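The Long Second Life of a Tin Can

I have a soup can on my windowsill with pencils in it, and for the past few months I haven't been able to look at it the same way. Blame a trip to Toledo in March, when it rained for most of a week and I ducked into a scrapyard office to get dry. I came out two hours later completely in love with steel.

The thing that got me was how ordinary it all is. Steel sticks to a magnet. That one fact does most of the work! You can tip a heap of mixed trash onto a belt, hang a magnet over it, and up jump the soup cans, the jar lids, the bent forks. Aluminum takes more coaxing, and glass and plastic more still, but steel practically sorts itself.

From there it gets squashed into bales, and the bales go off to be melted. You can melt steel again and again and it is still steel, so the lid of your pickle jar may have been a car door once, or a stove, or a piece of a bridge. The yard office had a framed bill of sale on the wall dated 1864, for old iron, priced by the hundredweight in beautiful loopy handwriting. People were doing this long before anyone printed arrows on a box.

What has changed is the picking. Magnets are greedy and pull up anything with a staple in it, so somebody has to clean up after them. At Penen, a small yard outside the city, I watched a crew work through a pile of kitchen scrap with gloves and long hooks, and they were fast. They knew a paint can by the sound it made when it landed. A full can thuds, an empty one rings, and after an hour I could almost hear it myself (almost).

Then there is grading. Clean sheet goes in one place, heavy stuff in another, and anything with copper attached gets set aside, as copper spoils a batch of steel and is worth good money by itself. Lirka, a foundry that buys from Penen, wants its loads 99 percent clean and will send a truck back if they aren't. I saw one come back. It was a quiet lunch.

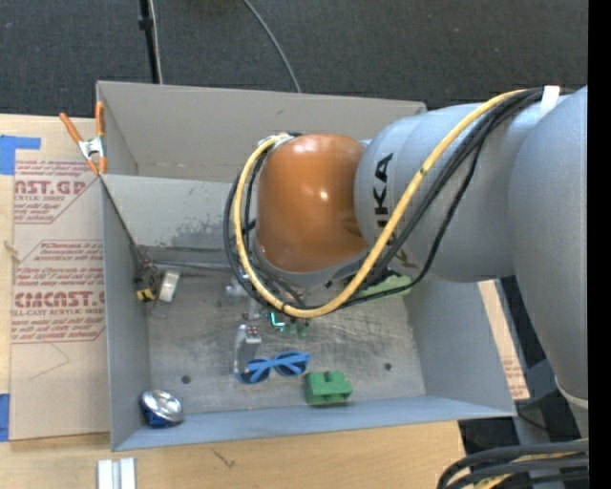 Scratches and scrape marks cover the bare floor of a gray metal bin.

My own part in all this is small, but I've gotten fussy about it. Rinse the can. Leave the paper label on, the furnace takes care of it. Drop the lid inside and pinch the top so it stays put. It takes 3 seconds and I get a silly amount of pleasure from it.

The pencil can is staying, though. It came from a Dridau tomato soup I ate the night I got home, and it still has a bit of red label along the seam.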